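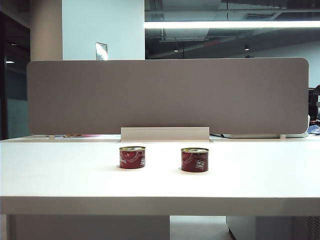

Two of the small tins on the desk at our Poltham office.

Is the Graltesau desk kit any good for small tins?
Posted by Mahfuz Herath, Feb 6, 2024

We are thinking of buying the Graltesau pick and place kit from Clilline. The quote is £1245 with the arm, the two-finger gripper and the basic software. Delivery is 15 days.

The job is simple. Short tins with gold-coloured metal lids stand on a white desk, and the arm has to pick each one up by the side and put it in a tray. We would do 114 tins in a batch, a couple of batches a week. The desk is an ordinary office one with a fabric divider along the back, so I can't bolt anything through the top.

Has anyone used the kit for something like this? I mainly want to know whether the shiny lids confuse the camera, and whether the clamp will hold on a thick desk edge.

tinline_ray
We have had one since December. The clamp opens to 28 mm and no further, so measure your desktop first. Ours was too thick and we had to buy the weighted base, which Clilline sells separately. It has not moved.

The lids were a nuisance. With ceiling lights straight above, the software sometimes took the bright ring for the edge of the tin and closed the gripper off centre. Go into the camera settings, turn the exposure down and set it to find objects by label colour. Dark red on a white desk should be easy for it. Leave a good gap between tins as well, as the fingers need room to go down either side.

For a couple of batches a week I would say it is worth the money. It is slow, though. Nearly ten seconds a tin on ours.

P. Dunmore
Get the Aksoy one instead. Better gripper.

coldbench
I haven't used the Aksoy so can't compare. On the Graltesau, ask Clilline for the rubber finger pads before you order. The hard plastic ones that come in the box slide on paper labels and scuffed a few of ours. Also check how far back the arm swings when it parks. Mine needed the desk pulled away from the wall, and you have a divider there to think about.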